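How to Copy an Old Apron You Love (Without Taking It Apart)

By Signe Solberg

My favorite apron came from a market stall in Komitdale, and I've worn it so much that the pocket is more stain than pocket. I looked for a replacement for ages. Everything was too short, or had one of those neck loops that drags on you after ten minutes. So in March I sat down and copied it, and now I have four! If you can sew a straight line and own a tape measure, you can do this in an afternoon.

What you'll need

The apron you want to copy, washed and ironed
Pattern paper, or plain wrapping paper with the printed side down
A pencil, a long ruler and a tape measure
Pins, plus a cork board or a folded blanket you don't mind poking
Fabric (I used a medium-weight cotton canvas called Bamora from Kocabaş, the little fabric shop near my work)
Twill tape for the ties
Thread that matches, or doesn't — I like red on gray

Step 1: Iron everything

Yes, even the paper. If it's been folded, run a dry iron over it on the lowest setting, no steam. Then do the apron, and pay attention to the hems, where the fabric likes to roll over on itself. I skipped this on my first try and ended up with a bib that was noticeably wider on the left.

Step 2: Find the center

Fold the apron in half lengthwise, match up the two top corners, and press a crease down the middle. You're only going to trace one half. Old aprons stretch out of shape (mine leaned to one side like a tired shed), and if you trace the whole thing you'll copy the lean too. Pick whichever half looks better.

Step 3: Trace it

Draw a straight line down your paper with the long ruler and lay the fold of the apron right on it. Put the blanket underneath and pin through apron and paper together every few inches. Trace the straight bits with the ruler. For the curve under the arm, push a pin through the edge, wiggle it, pull it out, move along a bit and do it again. When you lift the apron off you'll have a row of tiny holes to join up with the pencil.

Take your time on that curve. It's the only part of the apron that has any shape to it, and it's what makes it sit right when you lean over a sink.

Step 4: Add your seam allowance

I add five-eighths of an inch to the sides and the curve and a full two inches at the bottom, so there's room for a nice heavy hem. The top of the bib gets an inch and a half. Don't add anything to the center line! That one goes on the fold of the fabric.

Write all this on the pattern while you remember it. Mine says "apron, cut 1 on fold, top gets extra" and a phone number I no longer recognize.

Step 5: Check it before you cut

Clear a table that's bigger than the pattern. I used to do this part on the floor, and my knees have opinions about it now. Lay everything out flat and go around the edge once more with the tape measure, comparing it with the apron. If something's off by a quarter inch, I let it go. If it's more than half an inch, I redraw.
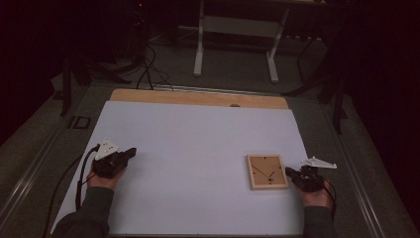

Wooden tabletop, big pale sheet, and a far edge that wants to curl.

If your paper won't lie down, a couple of cans of beans will hold the corners. Rolling it the opposite way for a minute helps too.

Step 6: Cut and sew

Fold the fabric right sides together, put the center line on the fold, pin, and cut. Hem the curves first, then the top, then the sides, and leave the bottom for last. Turn each edge under twice and press before you stitch.

For the ties I cut two pieces of twill tape 36 inches long and tuck the ends into the side hems. The neck strap is 24 inches on me, but try it on with pins before you sew it down. Go over each join in a little square with an X through it.

Pockets next time — I have a whole rant about pocket placement.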